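July, sometime after 11 p.m., desk lamp on, tea gone cold

I should be asleep but my head is still in the kitchen. The pretend kitchen, I mean, the simulated one for the manipulation class, where I seem to have spent my whole week. My real kitchen has a sink full of dishes and I feel nothing about it.

So, the good news first! The task runs all the way through now without the whole thing crashing. On Monday-me's terms (that person was a mess) this is enormous. Our team drew the countertop assignment for the Cornbridge round, which means one arm, one counter with a pile of stuff on it, and a list of pick-and-place goals we only get to see the morning of. We named our planner Clileo after a typo in the shared folder and now it's on the slides, so I guess it's Clileo forever.

I spent the afternoon on random seeds. You feed it a number, it scatters the objects, and then you go have a snack while it tries.
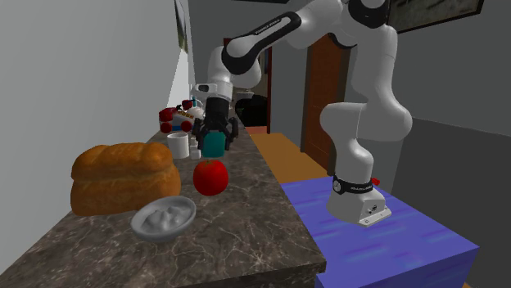 Clutter is what's killing us. The grasp part is fine when an object stands by itself with space on every side, and I could watch it do that all day. But the scatter script loves to bunch things up, and then the fingers need room that isn't there. The teal block is a perfect case, with the red fruit right in front of it and that little white bottle tucked in next to it, so the fingers have to come straight down on either side and there's hardly any slack. I had set the approach to come in at a slant because it looked cooler. Very scientific. I switched it to straight down before dinner and I already like it better — less drama, shorter paths, and I can follow what it's doing without squinting. The toy at the back by the wall is going to be a problem another day. I'm not thinking about the toy tonight.

I also finally read the rules properly. We get 20 attempts at each goal and you lose points for knocking over anything you weren't asked to move. I had been treating knocked-over things as a kind of weather. Now I have to go back and add a check for that, plus some kind of penalty in the planner so it stops brushing past stuff to save half a second.

The logs are a monster. 2,975 runs since we started, and I labeled more than 100 of the failures by hand tonight with a bag of pretzels. I was going to do it with a script, but I learned so much from just looking. A whole bunch of what I had down as "bad grasp" was the planner picking the wrong target in the first place. That's a different bug! That's a different person's bug, even! (I will be nice about it in the morning.)

Other stuff, before I forget it:

The Görtz book from the library is due back and I've read one chapter. It was a good chapter. Renew it.

Lab machine number 6 is the fast one. Get there early and put a jacket on the chair.

I want a slower closing speed on the round objects. I've been going back and forth on this with myself for days. Round things make me nervous because there's no flat side to trust, and if the fingers land a little off center I picture it squirting out like a bar of soap. The view down by the fingers is the one I keep coming back to for this, a lot more than the wide one. From there the tomato is gigantic and shiny and you get the green leafy bit and the stubby stem right between the two fingertips, so I can judge how centered we are just by looking at the stem. I wonder if I could use that for real, like find the stem and line up on it. Probably overkill. Probably I'll try it anyway.
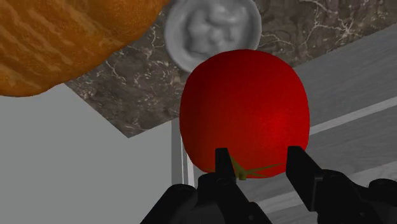 Tomorrow

Knock-over check first, before I open anything fun. Then rerun the bunched-up seeds with the straight-down approach and see if my good mood holds up. Ask in the group chat about the target picking bug, politely. Write my half of the Gredero application, which wants a paragraph on "what you have learned" and I keep writing "patience" and deleting it.

Slower closing speed on the tomato. Stem idea only if there's time.

Dishes.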